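Planning and paying for equipment - notes to go with week five
Nandi Ntuli
December 22, 2019

A few of you asked for last week's talk in writing, so I've typed it up while it's fresh. It's mostly about how I build a budget for household robot work, using the bed-making job as the one we keep coming back to.

I always start with the job and leave the catalogue shut. Write down what has to be handled, how far away it is, and what surface it's lying on. With beds you've got a fitted sheet over a big soft mattress, creases running every which way, and a far edge hard up against a wall. Reach is going to cost you before anything else does!

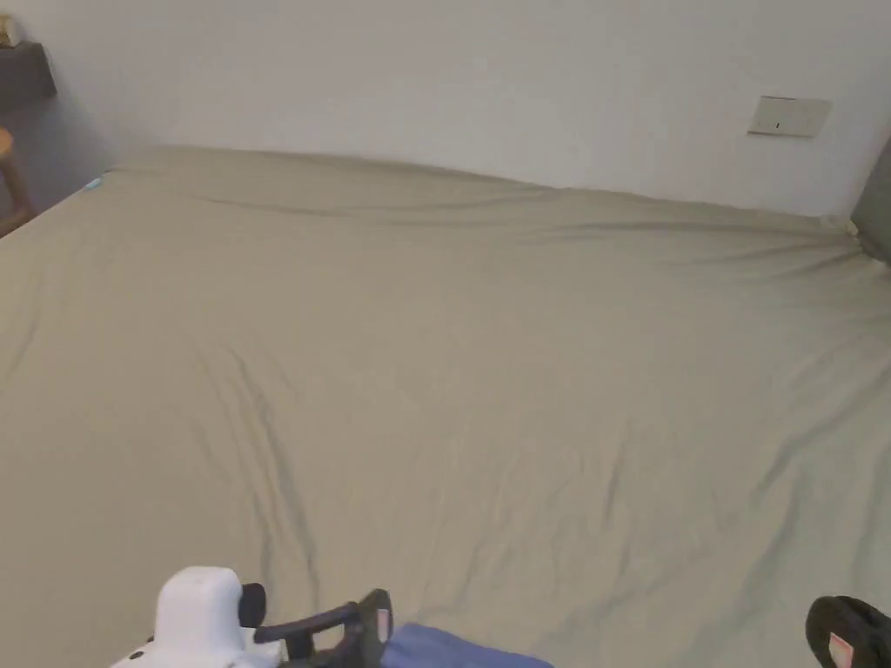
So get the reach figure first and then ring for quotes. I learned this at Carklow, where we had a lovely short arm on order before anyone had put a tape measure across a mattress, and the supplier (quite fairly) charged us to change it. I still have the invoice. Ask every supplier for the same things in the same order, or you'll never be able to compare them.

Next, split your list into what you buy once and what you keep buying. Grippers sit awkwardly between the two. The body might last for years but the finger pads wear, and fabric work means a lot of closing on thin stuff. For the Coetzee plan I put in 20 spare pads at the start and wrote a second order in for June. Label everything when it arrives, too. If you own more than one of anything, you'll want to know which one has been playing up.

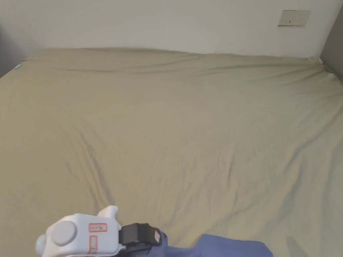
Hand-held grippers are worth a separate line, I reckon. You can get people working on real beds with them well before the arm is delivered, and what you learn can still change the order. Cernano left theirs until the arm was paid for, and by then there wasn't a dollar to move. Don't forget the dull bits either - straps, chargers, cases, somebody's time to keep the lot in order. My last list ran to 37 items and most of them were dull.

Then there's the room. Budget for a proper bed in a proper spot, with furniture close by and a wall behind it, as that's what people have at home. A bare mattress in the middle of a workshop is cheaper and will flatter your robot. Sheets are cheap, so buy a few colours. I set aside $400 for linen and spent the lot. 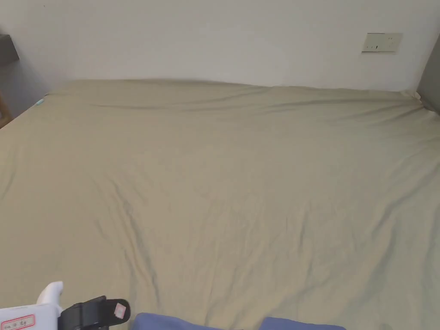
For next class

Bring a one-page budget for one household job. Anything but beds, please. Mark which lines you'd cut first if you lost a fifth of the money, and have a go at the Clandetti quote on the back of the reading. There's a freight charge in there that I'd like you to argue about.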